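阅读时间：11 分钟

工作笔记 · 十月 · 录音修复间

上午十点多才开工，茶泡了两遍，第一遍忘在走廊的窗台上，想起来的时候已经涩得没法喝了。先把这几天攒下来的事情一口气写完，免得到月底又要翻聊天记录，翻到眼睛发花。看笔记的各位多担待，我写东西一向啰嗦，挑自己要的看就好。

手上这批还是 Beledis 乐队的访谈带。对，就是唱《渡口那盏灯》的那个 Beledis，年轻的同事可能只在长途大巴上听过他们的歌，我可是攒了一个学期的早饭钱买过他们第二张卡带的人（那盘带子后来借给同学，再也没有回来，至今想起来还心疼）。这次要修的是他们当年上 Hikbridge 电台深夜节目的一段长谈，主持人是 Chiyo Furukawa，地点在主唱乡下的家里，所以底噪里什么都有：鸡叫、拖拉机，还有一只怎么也赶不走的狗。

编号 377 的那盘是整批里最要紧的，也是最难伺候的。带基有点发黏，第一次上机走到三分多钟就开始尖叫，我赶紧停了，取下来送去低温烘。烘了 12 个小时，放凉，再上机，这回老老实实走完了一整面。高频比我预想的好，齿音还在，主唱笑的时候那个气声也还在，听得我在椅子上坐直了。B 面开头有一处折痕，过磁头的时候会掉一下，左声道掉得多，右声道还能听清，所以那半句话先用右声道顶着，工程文件里我打了黄色标记，请后面接手的人不要顺手删掉。

说说内容吧，毕竟大家干这行，多少也是因为爱听这些。Furukawa 一上来就跟主唱道歉，说自己迟到了两个钟头，因为给她的地址上写的是“桥过去第二家”，可是那个村子有两座桥。她先去了另一座桥边的第二家，敲开门，是一位正在腌萝卜的老太太。老太太耳朵不大好，以为她是来收旧家具的，很热情地把人让进屋，从里屋到阁楼看了个遍，一张八仙桌还同她谈好了价钱。Furukawa 说她当时完全找不到机会开口，最后手里拎着一兜萝卜出来，录音机还没打开过。主唱听到这里笑得喘不上气，鼓手在远处喊了一句什么，三次降噪之后我还是听不清，暂时写作“（鼓手插话，不可辨）”。谁的耳朵比我年轻，麻烦来帮忙听一听，位置在 A 面四分二十秒上下。

这段闲话要不要放进成品，我和 Ye 争了一下午。Ye 的意思是唱片公司要的是讲新歌怎么写出来的那部分，前头的迷路和萝卜应该剪掉，最多留三十秒做个引子。我的意思是整段留着。后面主唱肯讲父亲去世那年停笔的事，讲得那么松弛，跟前面这一通大笑是连着的，把笑剪了，后面那段听起来就像换了一个人在说话。Ye 没有完全被我说服，但是同意先出两个版本，一个长的，一个短的，都送过去让人家自己挑。这样我的活就多了一倍，我倒是乐意的。

还有一件高兴事一定要记。A 面快结束的地方，主唱拿起吉他弹了一小段，说是还没起名字，歌词也只有两句。我越听越耳熟，把后来正式发行的几张都翻出来对，居然是《渡口那盏灯》的副歌，只是慢了许多，调也低一个全音，中间那个转折还没有写出来，他弹到那里就停住，说“后面还不知道往哪儿走”。我当时一个人在屋里，拍了一下桌子，把隔壁的同事吓得过来看。我跟他放了三遍，他也听出来了！这一小段我一个字的处理都不想加，只去了交流声，鸡叫都留着。

技术上的流水账：

转录走的是老那台开盘机，磁头早上清洁过，方位角按带子上的高频重新调了，没有用测试带的标准位，这盘带子当年录的时候机器本身就是歪的，照标准来反而发闷。电平留得比较低，主唱说话轻，可是笑起来非常响，宁可后面再提。去哼声只做了基频和前几个谐波，再往上做，吉他的低音弦就会变薄。咔哒声是手工修的，自动那一档我试过，会把拨片碰弦的声音一起吃掉，听着像戴了棉手套在弹琴。

Pastari 的那套降噪插件这次也试了，参数推到一半的时候人声还好，环境就开始冒泡，像有人在水缸里说话。推到三分之一比较顺耳，最后用的就是这一档。预设存在共享盘里，名字写的是“乡下院子”，以后碰到户外或者半户外的访谈，可以拿它起步，别直接照搬。

箱子里另外夹着一张唱片公司当年的发货单，字迹很漂亮，写着首批卡带 2000 盒，底下有人用铅笔添了“不够再说”。后来到底够不够，单子上没有写，我猜是不够的，我家那条街上的音像店就断过货，老板让我下个礼拜再去，我每天放学都去。单子已经装进无酸纸袋，跟带盒放在一起，没有另外编号，找的时候请连袋子一起拿，不要单抽。
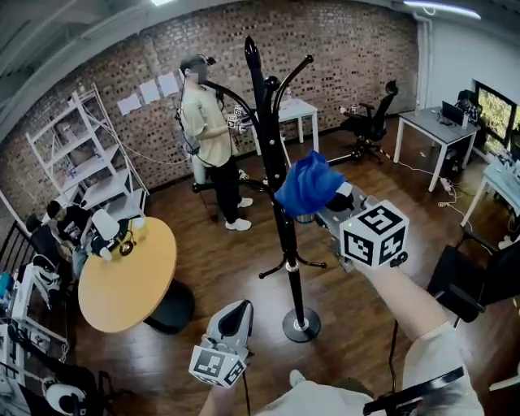 下午主要在做文字稿。听写访谈真是个磨人的活，尤其是两个人抢着说话的地方。我的习惯是先不管标点，一口气打下来，第二遍再分人，第三遍才回去补语气词。主唱有个口头禅，爱说“你懂吧”，一句话里能出现两回，我全都留了。Ye 看了初稿说密得像下雨，问我能不能疏一疏。我想了想，长版照录，短版里疏掉一些，反正短版本来就是给忙人听的。

人名地名也要再核一遍。访谈里提到的那家小酒馆，Furukawa 说的名字和主唱说的名字差一个字，两个人都说得很笃定。我在旧的演出海报上只找到主唱说的那个写法，先照海报来，脚注里把另一个写法也写上。还有他们说的“胖子”，前后听下来应该是两个人，一个是早期的贝斯手，一个是开面包车的，文字稿里分别写成“胖子（贝斯）”和“胖子（司机）”，不好看，但是清楚。

四点多给 Furukawa 老师回了电话，她声音还跟带子里一样，稍微哑一点。我问她那兜萝卜后来怎么样了，她说当晚就在主唱家吃掉了，切成丝拌的，鼓手拌的，咸得要命。她还说那张八仙桌她真的回去买了，现在就放在家里，上面堆满了书。我跟她讲了副歌雏形的事，她沉默了一会儿，说自己完全不记得录到过，当时只顾着看剩下的带子够不够长。她想听一听，我答应把那一小段单独导出来寄给她，用光盘，她家里还是习惯用光盘。

没做完的，写给明天的自己：B 面后半还差 11 分钟没有修，主要是那只狗，它在主唱讲到父亲的时候叫了一阵，时机很不巧，可是叫完以后主唱停下来喊了它的名字，语气特别温柔，所以狗不能全去掉，得留到让人听得出他在喊谁。那半句掉磁的话，再试一次换台机器放，实在不行就认了。短版的开头还没定，Ye 想从吉他起，我想从敲门声起。长版的响度还没有统一，笑声那几处要手工压一压。给 Furukawa 老师的光盘，封套上记得把字写大一点。

茶又凉了，去续一杯，回来接着修狗。

最后更新：十月，傍晚六点四十分

联系我们 | 版权所有 © 录音修复间 | 返回顶部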